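Retport Small Manipulator Forum > Faults and Safety > Uncommanded motion during pick and place, cell withdrawn from use

bench_supervisor_2
Posted 13th May

I wish to report a fault on one of our tabletop arms and to ask whether other members have met with it. The task is a simple one: the arm picks up a foam die from a paper sheet and places it in an open carton. During a run this morning the arm left its planned path partway to the pick point, swung upward at full speed and stopped at the limit of its travel. The controller, which runs Truda, recorded no error. The operator was outside the marked area and there was no injury.

The cell and the work it does are shown for reference.
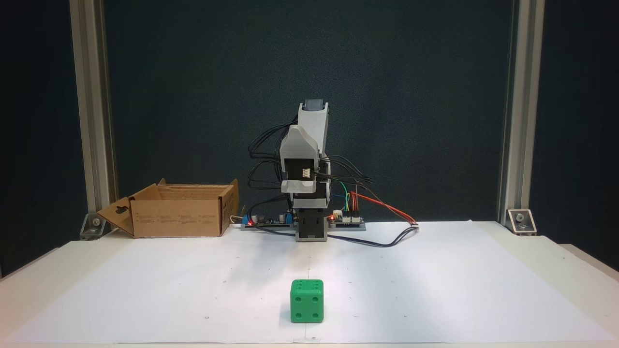

Arm, control boards and carton, with the die on the sheet.

The log gives the last valid command as step 1,504. After that the position readings from the elbow servo repeat the same value until power was removed. The arm has been withdrawn from use until the cause is known.

kestrel_maint
Replied

Thank you for the clear report. A reading that repeats in this way is, in my experience, a communication fault on the servo line. We had two such events on a similar arm and in both cases a connector had worked partly loose. I would recommend that every plug be reseated and the cables secured before any other step is taken.

oldgantry
Replied

I must disagree with the previous reply. A loose connector would normally produce dropped readings, and Truda flags those. A frozen value with no error suggests that the supply voltage sagged and the servo restarted. Please state which power supply is fitted and whether it is shared with the control boards.

bench_supervisor_2
Replied

The supply is a Pralletti bench unit and it is shared. I will arrange for the voltage to be recorded at the servo end during a slow run with no one within reach. 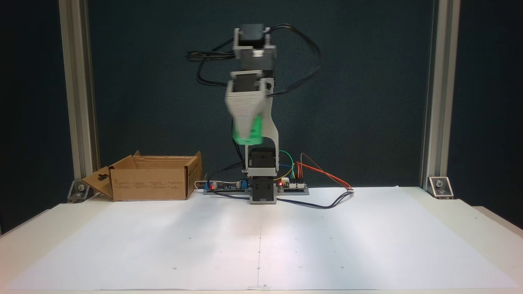

Cable routing was the subject of our last internal review, and I accept that the finding was not fully acted upon. The servo cables have no fixed anchor points between the joints. They loop out on both sides of the upper arm and then drop toward the base, so any fast movement of the upper joints is free to pull on them. I do not say that this caused the event – only that it cannot be ruled out while the cables remain as they are.

kestrel_maint
Replied

That is a fair statement. I would add that a red light on a board proves only that the board has power. It should not be entered on a check sheet as evidence that the servo line is in good order. Our own sheet made that error until last October.

nt_integration
Replied

We maintain several cells built to the Nguyen-Tran layout and have seen both faults described in this thread. They can be told apart. Hold the arm still in a raised position, log the readings, and move each cable gently by hand with the motors disabled. If the value freezes, the wiring is at fault. If it does not, repeat the test under load with a meter on the supply.
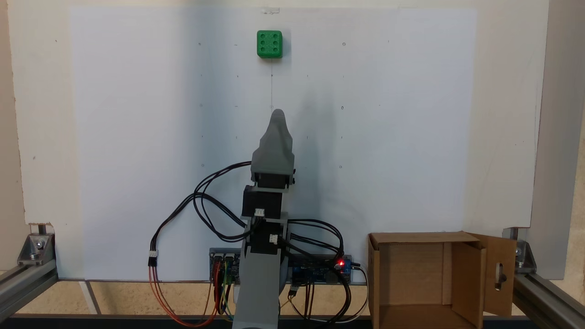 The test should be repeated at low, middle and full reach, as a cable that is slack in one position may be tight in another. We also require more than 3,000 clean cycles at reduced speed before a repaired arm is returned to normal duty.

oldgantry
Replied

I consider that cycle count excessive for an arm of this size. A separate supply for the servos and a proper watchdog would do more for safety than a long soak test. The real defect is that the arm kept moving on stale data. Whatever froze the reading, the controller should have stopped within a few readings.

nt_integration
Replied

The watchdog is needed in any case, and I do not dispute that. The cycle count is our own rule and other sites may set a lower one.

bench_supervisor_2
Replied

Both points are noted. The watchdog limit will be set to six repeated readings, after which motor power is to be cut. The cables will be anchored at each joint before the voltage test takes place. The arm stays locked out until both sets of results have been posted in this thread.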